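Tabletop and Washing-Up Inspection - Bay 2, Horirley Building
Completed February 14, 2025 by Marta Hnatiuk 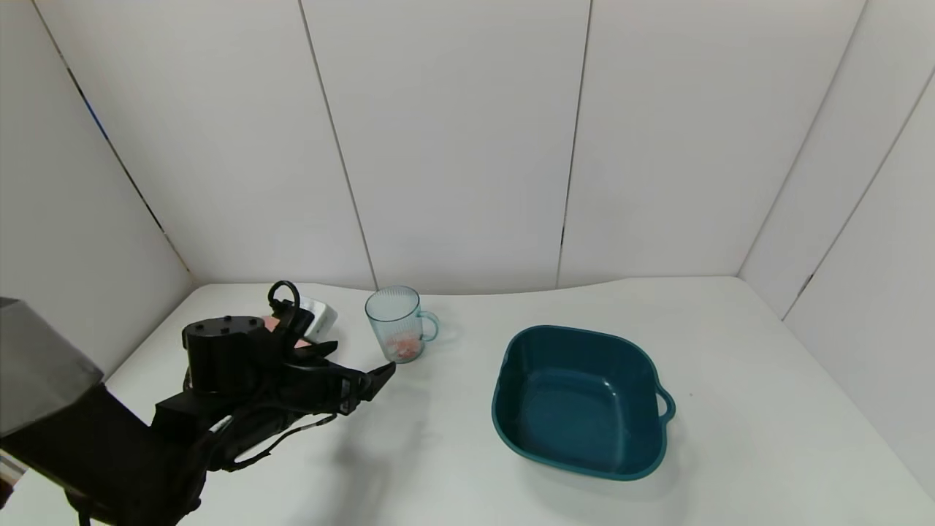 Raíssa Marinho asked that glassware be checked for chips before it goes in the basin as well as after, and she would like that written into the list. Agreed. It has been added as item 4.

1. Table surface clean and level
OK. White top wiped down with Soltora spray. No lifting at the corners.

2. Side and back panels secure
OK. Pushed on each panel at hand height and none moved. Seams are tight. Wipe them when you wipe the table - dust collects there first.

3. Basin
OK. Dark teal plastic, empty at time of check. Rim run over with a gloved finger, no splits. There is a small loop handle on the side. Do not lift a full basin by the loop. Fikri Hartono reported a hairline crack in the previous basin in September and that one was thrown out.

4. Glassware, before and after washing
Comment. The ribbed glass mug has no chips on the lip and the handle is sound. There was a small pink-orange item in the bottom of it. Mugs must be emptied before they go in the basin. Ribbed glass is harder to inspect than plain glass, so turn it slowly under the light and feel along the ribs.

5. Glassware kept back from table edge
OK. Minimum is 100 mm. Measure it if in doubt, the ruler is on the hook.

6. Small containers
Comment. The small white container had no label. If it is going to stay on the table it needs one saying what it holds. Labels are in the top drawer with the Tindance markers. Pencil rubs off.

7. Cables
OK. No bare wire found and no cable lying in water. Keep cables clear of the basin when it is being filled.

8. Floor under and in front of table
Action. Mat was curling at the left corner. Taped for now. Jaime Carrilho to order a replacement, 600 mm wide, same as the one in Bay 1. Farooqui no longer stocks the gray, so black will do.

9. Lighting
OK. Even across the table. One tube flickered when first switched on and then settled. Write it down if it does it again.

10. Broken glass kit
Action. Dustpan and brush present, thick gloves present, sharps tub present but nearly full. Needs emptying before the next check. Paper towels do not count as part of the kit.

11. First aid box
OK. Sealed, in date. Aoife Duggan has the spare key.

Items open from last check: none.
Items open from this check: 4, 6, 8, 10.

Please initial the sheet on the door when your item is done, and leave the old sheets in the folder.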